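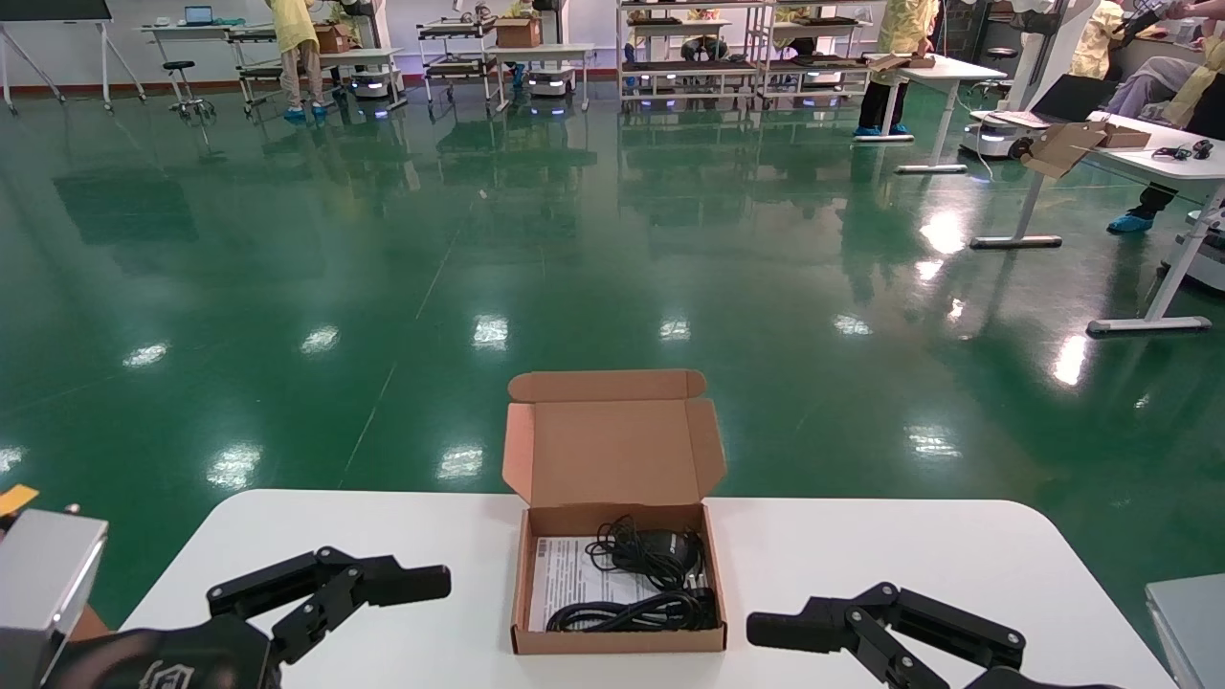 Numula wants to know if the adapter and cord should go back in the carton exactly as they came out, or if a tight coil does harm when the box sits on a shelf for a year. The units are being returned to storage in Rastthorpe in May, 30 boxes in all, each with a power adapter, a cord and the printed sheet.

Doucette
Tight is the problem, coiled is fine. Keep the loops at least 5 inches across if the box allows it, and leave slack where the cord enters the brick. That joint fails first. Don't wrap the thin lead around the adapter under tension – lay it loosely on top. Follow the curve the cord already has. If it fights you, turn it over and coil the other way. Close with a hook-and-loop strip, not a rubber band, which goes sticky and marks the jacket.

Put the sheet in flat, to one side, before the cord. Folded under the brick it creases through the diagrams.

Drultine
I just stuff them in. Never had one fail.

Numula
Does the lid need tape? Some of ours spring up again after closing.

Doucette
Only if the boxes travel. For shelf storage, bend the lid back along its crease a couple of times, then tuck the front flap in. If it still lifts, the cord is stacked too high – spread the loops out and try again. Write the adapter's output rating on the outside of the box, too. Matching loose bricks to devices later takes far longer than packing them.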